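Kartha Hand Gripper Kit from Flernia: My Notes After a Summer of Use

I ordered the Kartha kit back in June, mostly out of curiosity, and by September it had become the thing I reach for whenever I want to record a task for the arm in my shop. If you've never used one of these, you hold it in your hand, squeeze, and do the job yourself while it records, and later the robot gets to learn from what you did. I live outside Dallton, so mine came by way of the Stoltedon warehouse, and it was on my porch in 2 days, very nicely packed (thank you, whoever did that!).

Putting it together took me most of an evening, and I enjoyed it more than I expected to. The arms are dark and plain with brass-colored eyelets, and the fingers open good and wide, which I appreciate because my old one could barely get around a coffee mug.
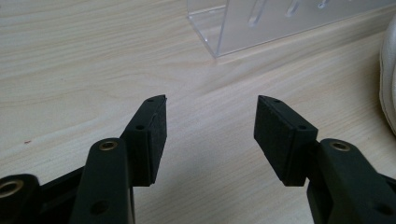
Kartha fingers opened over the tabletop.

What I like best is the feel of the squeeze. It's light at first and then firms up, so my hand doesn't ache after a long session — and I do run long sessions, with 107 recordings in my best week. Hard things like blocks and boxes were easy from the first day. Cloth took me longer. Thick canvas wants to slide away until you get a real fold of it between the pads, and then it's lovely to work with.

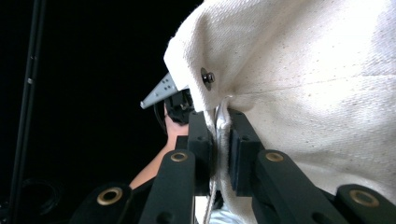 Can one person handle large fabric items with a single kit?
Small bags and towels are fine on your own, but for anything bulky I'd plan on a second pair of hands or a second kit.

Now for my gripes. The printed guide is thin, and the page on calibration sent me in circles until I found the longer version on the Flernia site. The memory fills up at 1536 clips, and it gives you no warning at all before it stops, so please do check it before you start! I'd also have loved a spare set of pads in the box. I'm on my second set after almost 2 months of steady use, though I'm probably harder on them than most people would be.

Would I buy it again? I would, and I'm already saving up for another one.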